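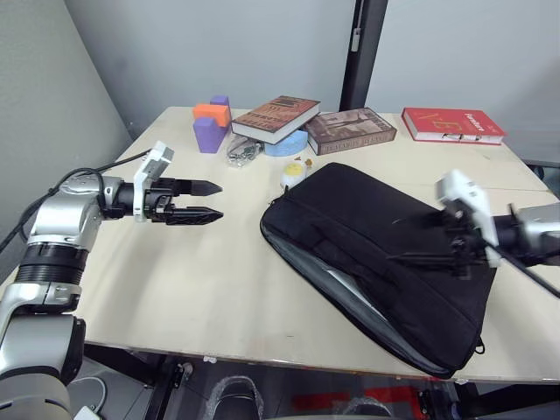
*Black bag, pale wood, and a bunch of bright colors, all under the same light.*

# Where Does Color Come From?

When I was seven I thought color was a kind of skin. I figured a strawberry had red on the outside the way a wall has paint on it, and if you could scrape hard enough you'd get down to the plain, no-color strawberry underneath. (I tried it with a spoon. You just get more strawberry.)

So where is the red? To answer that we have to start with light, and light is sneakier than it looks.

## White light is a mix

Sunlight looks white or a little bit yellow, or like nothing much at all. But it's really a whole crowd of colors traveling together: red, orange, yellow, green, blue, violet, and all the in-between ones that don't have good names. You've seen them come apart if you've ever seen a rainbow. Sunlight goes into a raindrop, bends, bounces off the back, and bends again on the way out, and each color bends by a slightly different amount. Out they come, side by side!

I grew up near Yensuk Falls, and late in the afternoon there was nearly always a rainbow in the spray at the bottom. I used to try to walk up to the end of it. It kept moving when I moved, which made me furious. A rainbow depends on where you're standing, so each person sees their own, even if you're holding hands with the person next to you.

## Things keep some light and give some back

Now back to the strawberry. When that mixed-up light lands on it, the strawberry soaks up most of the green and blue and lets the red bounce away. Some of that bounced red goes into your eye and you say, "Red!" The same thing happens all day with everything around you:

- A leaf soaks up lots of red and blue and bounces back more of the green.
- A lemon bounces back red and green light together, and your brain calls that mix yellow. (Weird, I know. More on that in a minute.)
- A sheet of white paper bounces back nearly all of it.
- Something black soaks up nearly all of it.

That last one is my favorite. Black is what you see when hardly any light is coming back to you from a thing. A black bag isn't sending out a special black light. There's no such thing! Your eye is getting very little from that spot and a lot from the spots next to it, and your brain fills in "black."

## Where does the soaked-up light go?

It mostly turns into heat. That's why a dark car seat in August can make you yelp.

I tested this behind my apartment in Drista. I put a square of black cloth and a square of white cloth in the sun, tucked a thermometer under each one, and went inside for 60 minutes to eat a sandwich and read. When I came back, the one under the white cloth said 99 degrees and the one under the black cloth said 107. Same sun, same kind of cloth, same patch of ground.

## Your eyes have three helpers

At the back of your eye are tiny cells called cones. Most people have three kinds. One kind is best at picking up the long waves of light at the red end, one is best in the middle around green, and one is best at the blue end. Your brain compares what the three are telling it and comes up with a color.

That explains the lemon. If the "long" cones and the "middle" cones are both excited and the "short" ones are quiet, your brain says yellow. It does this for real yellow light, and it also does it for red and green light mixed together. It can't tell which one it got! Screens use this trick all the time. A TV or a tablet is covered in tiny red, green, and blue lights, and every color in your favorite cartoon is made out of those.

Some people have cones that work a little differently, and for them certain reds and greens look a lot alike. My cousin is like this. He's a great painter, and he reads the labels on his tubes.

You have other cells too, called rods. Rods are terrific in the dark but they don't do color. Try going into your bedroom at 9 p.m. with just a bit of light from the hallway and looking at your clothes. You'll still see shapes, but a red sock and a green sock may both look gray. I once wore one of each to school because of this.

## Try it: take black apart

Black marker ink is often several colors mixed together, and you can pull them apart with water. You'll need:

- a paper coffee filter
- a washable black marker (mine was a Clirkik, but try any kind you've got)
- a cup with a little water in the bottom

1. Cut a strip from the filter, as long as your hand and as wide as two fingers.
2. Draw a thick black line across it, a thumb's width from one end.
3. Hang the strip in the cup so the very tip touches the water. Keep the line above the water or the ink will just wash off.
4. Wait ten minutes.

The water creeps up the paper and carries the ink along. Some dyes travel fast and some hang back, so they spread out into stripes. I got blue at the top, then purple, then a smudge of orange I wasn't expecting at all. Brown markers are good for this too, and the permanent kind mostly won't budge, so save those for something else.

If you have two different black markers, run them in the same cup and see if the stripes match. Mine didn't even come close!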